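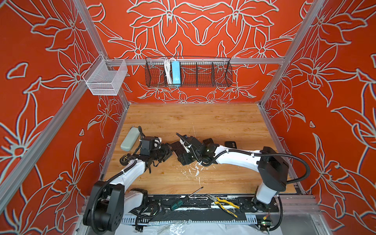

One of the two-arm cells at Zikano, flowery wallpaper and all.

Posted 6/20/21

So I finally got myself onto one of the open afternoons at Zikano, and I went for the software, which I know makes me the odd one out on a robot tour! Most of our group wanted to see things move. I wanted to see the screens next to the things that move, and I got my wish.

The cells are aluminum profile boxes with papered walls, and this one has big lilies on red-orange. I loved it. Their vision people swap the paper between cells so the perception models don't get too comfortable with one background (they told us a segmentation model they'd trained on plain gray walls fell apart the first time it met a floral print). The table had a phone, a sage-green case and a couple of hand tools on it when I was there, and I spent a while wondering how I'd write a grasp planner for pliers.

The planning demo was my favorite part. They use a planner called Tirkus, and it treats both arms as one big problem instead of planning one and making the other wait. With two grippers working as close together as these, that matters a lot. The engineer at the desk typed in a goal, and the viewer drew 1477 candidate paths as thin lines, then threw most of them out for clipping an elbow or a cable. The cables are modeled as fat tubes, by the way! I asked whether that was overkill and got a very firm no.

Then came Plolora, their logging and replay tool. You can scrub through a run and see joint torques, camera views and planner decisions on one timeline. I got to drive it for a bit and broke it almost right away by zooming in too far, sorry about that. They keep the last 2000 runs on a local server and push the rest to slower storage, and searching the old ones is still painful. A rewrite is planned for December.

What I didn't get much of was low-level control. We had a quick look at the gain tuning page, but the talk was cut short so the Barbieri group could have the room, and my question about the handoff between planner and controller is still sitting in my notebook. I've emailed it to them.

Parking is behind the building, and the coffee is good. Bring a sweater, the server corner is freezing.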